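Mid-Year Progress Report: The Turham Home Repair and Tool Lending Program
08/02/2022
By the program coordinator, Turham Neighborhood Workshop

Thank you, once again, for standing behind this program. When we wrote to you last winter we had a lease, a furnace that worked on most mornings, and a long list of things we hoped to do before summer. I'm glad to say a good part of that list is behind us, and I'll try to go through it in some kind of order, though I know from past reports that I tend to wander, and I hope you'll bear with me.

The lending side is still the heart of what we do. Since the grant period opened we have made 3,787 loans, counting each item every time it goes out the door. That is a good deal higher than the figure we put in our application, and most of the growth came in the spring, when everyone in Turham seems to decide on the same morning that the gutters can't wait another year. We have 1,794 active members on the books, and 1,399 of them renewed from the year before. We had budgeted for far fewer renewals. The new members are coming mostly from the streets on the east side of the river, where we left flyers in March, and from Stistlow, which I'll come back to.

What people borrow hasn't changed much. Ladders, drain snakes, carpet cleaners, and the good cordless drills are always out. The tile saw has a waiting list. We bought a second pressure washer with the equipment money and it has barely spent a night on the shelf, so I think we guessed right on that one. The things we thought would be popular and weren't include the two wallpaper steamers and the floor sander, which is heavy and frightens people a little. We are going to offer a short evening class on the sander before we decide whether to keep it.

Repairs on our own stock have taken more hours than planned. A tool that goes out every week wears faster than one that sits in somebody's garage, and we had not really allowed for that in the first budget. We now set aside one morning a week for cleaning, oiling, sharpening and replacing cords, and the number of items returned with a complaint has gone down a good bit. We moved a small amount from the printing line to the parts line to cover it, as we agreed with your office in the spring.
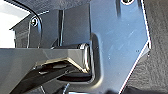 The repair evenings are the part of the program I most enjoy writing about. People bring in a lamp, a toaster, a chair with a loose leg, and sit down with someone who knows how to mend it, and the idea is that they do as much of the work themselves as they feel able to. We held 12 of these evenings in the period. The early ones were quiet, and there was one in February when the snow kept nearly everybody home and we drank a whole pot of coffee between us. By May we were asking people to sign up ahead for a bench. Lamps are still the most common thing through the door, followed by vacuum cleaners, and after that it's a jumble: music boxes, a bread machine, more umbrellas than I would have expected.

We don't fix everything, of course. Some items are built so they can't be opened without breaking them, and others need a part that costs more than a new one would. When that happens we tell the owner plainly and help them find the right place to recycle it. I think people appreciate the straight answer, and a good many of them come back with something else the next month.

Now, Stistlow. You'll remember that the application called for a second pickup point there by the end of June. We did not make that date. The room we had been promised behind the old feed store needed a new electrical panel, and the owner, quite reasonably, didn't want to pay for it on a short lease. We looked at two other spaces and one of them was too damp for tools. We have since reached an agreement to use part of the Sodberg Building on Main Street, with a ground-floor entrance and parking at the back, and we expect to open there in September. In the meantime we have been driving reserved items over on Saturday mornings and handing them out from the van in the library parking lot. It is not an elegant arrangement, but people have been good-humored about it and it has given us a fair idea of what Stistlow will want on its shelves. (More garden tools, and a chipper if we can ever afford one.)

The delay does leave some rent unspent. We would like to carry that amount forward into the second half of the year and use part of it for shelving and a lockable cabinet in the new space. A revised budget is attached, and we'd be grateful for a yes or no by the end of the month so we can place the order.

On the software side, we switched over to the Fjeld reservation system in April. The first two weeks were rough. Some members got two reminder emails and some got none, and for a few days the system believed every wheelbarrow we own was overdue. It has settled down since then. Members can see what's on the shelf before they make the trip, and the desk spends a lot less time on the phone. We still keep the paper book for those who prefer it, and I don't see us giving that up any time soon.

As for what comes next, the main job is getting the Sodberg room ready. We also want to run a winter series on small weatherproofing jobs, such as door sweeps, window film and pipe wrap, in time for the first cold nights. Heating bills came up in nearly every comment card we collected this spring, and these are jobs that most people can manage in an afternoon with borrowed tools. We're talking with the Turham library about using its meeting room, which holds more chairs than ours does and has a far better heater.

One last item. Our insurance comes up for renewal in the fall and we've been told to expect an increase once the second location is added. We don't have the quote yet. I'll send it along as soon as it arrives, and if it comes in higher than the reserve can absorb I would like to talk it over with you before we sign.

You're welcome to visit any time, and the repair evenings are the liveliest time to do it. Please bring a lamp.

Recent reports and updates
Winter Letter to Funders
Stistlow Pickup Point: Site Search Notes
Moving to Fjeld: What Members Need to Know
Spring Comment Card Summary
Tool Care Basics for Borrowers
Repair Evenings: How to Sign Up for a Bench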